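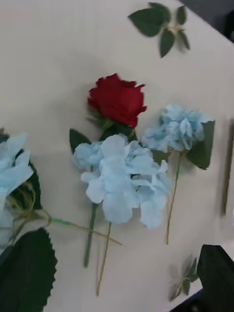

Red rose and light blue hydrangeas, artificial, on the cream tabletop.

Brelard Flower and Table Group
Minutes of the October meeting

Present: Beverley Haworth (chair), Jocelyn Lacson, Felicidad Lumanlan, Lawal Wike, Arnel Soriano (taking the minutes)

Beverley opened the meeting at 6:30 and thanked everybody for coming out in such miserable rain, and thanked Jocelyn especially for the banana bread, which was passed around while we found the September minutes. Those were read and approved with one correction: the vases we lent to the library were the short ones, and they have all come back safely.

1. Centerpieces for the Granus Hall supper

Most of the evening went to this, and happily so. The hall has confirmed 150 guests, and Felicidad has the seating plan, so we know we need a centerpiece for each of the long tables and something smaller for the dessert table by the door. We agreed last month on artificial flowers, as the supper runs late and the hall gets very warm once the ovens are going.

The colors took some talking through. Lawal still has a soft spot for all white, and he made a good case for it, but when the red rose was laid down among the blue hydrangeas the rest of us were pretty well won over (and Lawal came around before the banana bread was gone, let the record show). Felicidad said the pale blue reminded her of her aunt's front porch in summer. Beverley liked how the deep red holds its own against so much soft blue, and felt one rose per arrangement would be plenty.

Jocelyn raised the matter of height. The stems are long, and guests like to see the person across from them, so she would like the hydrangeas to sit low in the bowl with the rose just a little above. There was general agreement. Arnel asked whether we should cut the stems or bend them, and this led to a longish discussion. Cutting is neater, but we would like to use these flowers again in spring, when the tall vases come out. It was decided to bend the stems for now and to try one bowl before doing the rest.

Lawal asked that we keep the dark green leaves on the roses, as last year they were pulled off in a hurry and the arrangements looked rather bare. Agreed. Any loose leaves should go in the envelope in the supply drawer.

Action: Jocelyn to make up one sample bowl and bring it on Monday.
Action: Felicidad to ask Granus Hall what color the tablecloths will be. If they are cream, we will leave off the runners.

2. Ordering

Beverley has been in touch with Skonine about more hydrangeas in the same light blue. They sell them in boxes of 100, and she was inclined to take one box and share whatever is left over with the Nutsugah Street school for their spring play. Arnel wondered if the new ones would match the blue we have, and Beverley has asked for a stem to be mailed first so we can lay it beside ours in daylight. We all thought that very sensible.

Action: Beverley to hold the order until the stem arrives and we have compared it.

3. Storage and tidying

The hall closet needs attention. Felicidad spent a good part of an afternoon in there and reports that ribbon is mixed in with wire, and that several blooms at the bottom of the tall bin have been flattened. She was able to steam a few of them back into shape over the kettle, and offered to show anyone how. From now on hydrangeas are to be stored heads up, with tissue between them, and roses in the shallow drawer. Please don't put anything heavy on top.

Lawal has offered to bring 9 clear boxes from his garage and to write the labels himself. Warm thanks to Lawal, whose handwriting is much the best of any of us.

Action: Lawal and Felicidad to sort the closet before the supper.

4. Any other business

Jocelyn asked if her niece might come along to help with the bowls. Of course she may, and we hope she brings her friend too.

Beverley reminded us that the key goes back in the kitchen drawer and does not go home in anybody's coat pocket. Arnel apologized again.

A short talk about real greenery for the front steps was begun, and then put off until next month, as the room was needed at 8.

The next meeting will be at 6:30 in the same room. Felicidad is bringing the snack.

Minutes taken by Arnel Soriano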